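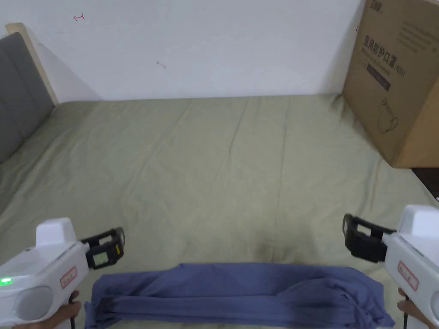
Week 7: Cloth, folds and shading. Students tend to draw fabric as though it had been ironed by someone with a grudge. Drapery needs direction first and detail second. On the pale green sheet the creases run mostly lengthwise towards the wall, with a few diagonals crossing the middle, and those diagonals are what to put in early -- lightly, please.

Reading: Pritley, chapter 10. Skip the bit on velvet, unless you own some.

For next time: one study of a bedsheet or tea towel, soft pencil, 70 minutes. Leave the rubber at home. Late work goes to Aicha El-Sayed, who has heard your excuse.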